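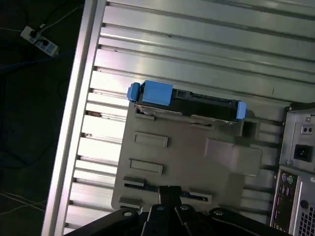 Re: [storage-admin] Scrub interval on the archive pool

The scrub interval and the SMART long test schedule should be set separately, and I would not run the two on the same night. On the Grodham array we had both starting at 0200 and the scrub took 154 hours to finish. With the long tests moved to mid-month it dropped back to its normal length. Whichever schedule you settle on, write the drive serials down against bay numbers before the first failure. A black drive in a grey plastic bracket looks much like every other one once it is out of the chassis, and the controller's numbering does not survive a firmware update.

On July 9, 2020, Samran Khamphan wrote:
> We have 264 TB raw in the archive pool, mostly cold data.
> Currently scrubbing weekly. Raimonds wants monthly, Adelmo
> wants to leave it alone. Is there any real argument for
> weekly on data that is read 2 or 3 times a year?
> Also, is anyone still using the Fuvico script for alerts?

Monthly is fine for cold data, in my view. Weekly scrubs on a pool that size mean the heads are seldom parked, and you gain little if the off-site copy is verified independently. If it isn't, fix that first — the interval is a secondary concern.

On the Fuvico script: we dropped it last November. It parses the status output by column position and breaks whenever a device name is longer than expected. Ojārs Lūse has a replacement that reads the JSON output and I can forward it off-list. It needs the mail relay set by hand in the config file, as the default is wrong.

Gunārs Pärn
Lolteck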